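What Is an Understudy?

Have you ever been to a big stage show and wondered what happens if the star wakes up with no voice? The show still goes on! And the person who saves the day is called an understudy.

An understudy learns somebody else's part. All of it - every line, every song, every dance step and even which door to come in by. Most nights they play a smaller role or wait backstage, ready to go.

How do they learn it all?

They watch and watch and watch. Adoración Llorente was an understudy in a musical called Calvo, and she had 55 pages of lines to remember (plus 6 songs!). She practiced in the shower, on the bus and while she was cooking pasta.

Many understudies write tiny notes to themselves too, small enough to carry around all day. A few words are often enough to bring a whole speech back.

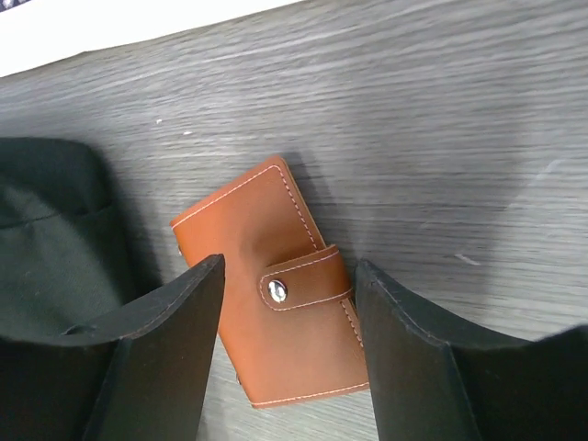

What happens on the big night?

One evening in March, Adoración's phone rang at 6. The star was sick, and the curtain was going up in 2 hours! She raced to the theater, squeezed into her costume and ran through the fight scene with Emiliano Herrero, who played the wicked king. Then out she went, in front of 2,848 people.

"My knees were shaking," she says, "but my mouth knew all the words."

Try it yourself!

Pick a short scene from a book or movie you love. Ask a friend to play the main part while you watch closely. Now swap! Can you stand where they stood and say what they said? You can use a hat for a costume - any hat will do.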